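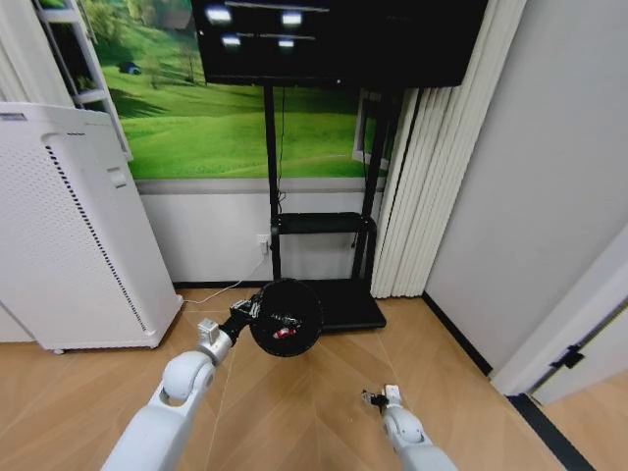 Chapter 10
When the Gripper Lets Go

In December a two-armed service robot at the Odport training rooms dropped a bowl onto a wood floor. The bowl was plastic and nothing broke. The fault behind it took 3 days to find, and a month later the same fault, on a heavier load at the Sheehan plant in Indondale, put a dent in a cabinet door and could easily have hurt someone's foot. This chapter begins with the small accident because it is the easier of the two to follow.

The robot had been told to carry the bowl by its rim from a shelf to a table. It closed its left gripper, lifted, and moved off. Partway across the room the fingers opened by 2 millimeters. That was enough. The arm went on to the table, lowered itself, opened the gripper the rest of the way, and reported the job complete.

Two things went wrong, and they should be kept apart.

The first was a loss of grip. The finger motor had been holding its closing force for longer than its driver allowed, and the driver cut the current to protect the motor. It did so correctly. The warning it sent was written to a log file with a limit of 200 lines, and by the time anyone looked, newer entries had pushed it out.

The second was a false report. The control program never checked whether the bowl was still there. It knew that the arm had reached the table and that the fingers had opened, and it took those two facts as proof of delivery. A technician who read only the job report would have found no fault at all.

Engineers call the first kind a hardware-side fault, although in this case no part was broken. The second is a monitoring fault. A monitoring fault does no harm alone – it hides the harm done by something else.

In this chapter you will learn how to:

- tell a dropped load from a load that was never picked up
- set a holding limit that the motor and its driver can both meet
- choose a safe stop for an arm that is carrying something
- write a fault record that another person can use

Section 10.1 starts with the gripper. Keep the Odport case in mind as you read it, and note at which points a simple check of finger position would have stopped the arm.

Filed under: Robotics > Faults and Safety
2 comments | 10 shares
© 2019 Drurulwood Press | Contact us | Back to top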